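Can a machine fold your towels yet? Help us find out

Luvura is looking for 20 people to show our robots how chores get done. Sorting socks, stocking shelves, wiping counters — they still fumble most of it.
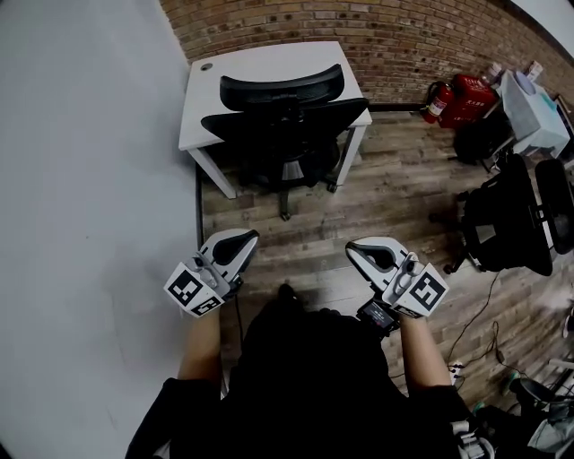 Sessions last 60 minutes and we pay for every one. You do each chore with a gripper in each hand, working the black curved trigger on the front. Your thumbs will complain at first, but it's great fun!

No experience needed. Tell us which chore you hate most.

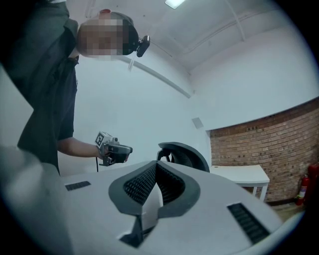

How to apply

Write to Yhon Cuervo at Luvura by June 13, 2018.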